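Home Shop Bedding Throws & Coverlets Care Guides Contact

Utholm Striped Coverlet

Medium-weight woven bedspread from the Heltar range. Sold in twin, full/queen and king.

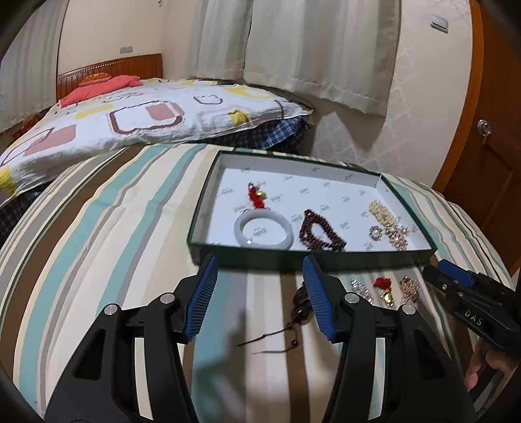 The Utholm is a flat-woven cotton coverlet meant to be used on its own in warm weather or over a blanket the rest of the year. It has no filling and no backing. The stripe is woven in, so the pattern shows on both faces, with the colors reversed on the underside. Most customers pick one side and stay with it, but there is no right or wrong way up.

We have carried the Utholm since our first catalog. The current version is woven at the Trelthorpe mill on wider looms than the old one, and the king size no longer has a center seam. If you own an older king and want a matching piece, contact us before ordering. The stripe repeat changed slightly at the same time and the two will not line up edge to edge.

Fabric and weight

100% cotton, yarn dyed. The cloth feels firm when new and softens after three or four washes. Expect some loose fibers in the dryer filter at first. The weave is tight enough that jewelry clasps and watch buckles do not catch easily, but it is not snag-proof. If a thread does pull, work it back through to the underside with a blunt needle. Do not cut it.

Sizes

Twin: 68 x 90 inches
Full/Queen: 90 x 94 inches
King: 106 x 94 inches

Sizes are for the finished piece after pre-washing. Allow for further shrinkage of up to 2% in length. On a standard queen bed with a mattress up to 12 inches deep, the full/queen covers the sides of the mattress but does not reach the floor. For a deeper mattress, go up to the king. There is no separate California king. Customers with that size generally order the king and leave the foot of the bed a little shorter.

Edges and corners

All four sides have a double-turned hem, stitched down flat. Corners are square. We do offer rounded corners at the foot as an alteration, which takes an extra 21 days and makes the coverlet non-returnable.

Washing

Machine wash cold on a gentle cycle with like colors. Use a mild liquid detergent. Skip bleach and fabric softener. Tumble dry low and take it out slightly damp, then spread it over the bed or a rail to finish. The king needs a large-capacity machine. Iron on medium if you want a crisp look; the stripe runs the length of the cloth, so iron in that direction.

The darker stripes may give up a little dye in the first wash. Wash it alone the first time.

Wear

Samples of this cloth are rubbed on an abrasion tester before a new batch goes on sale. The present batch reached 3,807 cycles before the surface began to pill. Our own minimum for coverlets is 1,000. Pets' claws are a different matter, and we do not cover damage from them.

Color matching

Stripes vary a little from one dye lot to the next. If you are furnishing two beds in the same room, order both coverlets together and write "same lot" in the order notes. Pillow shams are cut from the same cloth, but the stripe is not matched across a pair. Fabric swatches are free, one per color.

Shipping and returns

In-stock sizes leave the warehouse in two business days, folded in a cotton bag. Fold lines drop out after a wash or a few nights on the bed. Unwashed coverlets may be returned in the original bag. The next restock of the twin size is due in May.

Related items

Utholm Pillow Sham, Standard and King
Heltar Waffle Blanket
Buthelezi Fringed Throw
Trelthorpe Cotton Sheet Set
Heltar Quilted Mattress Pad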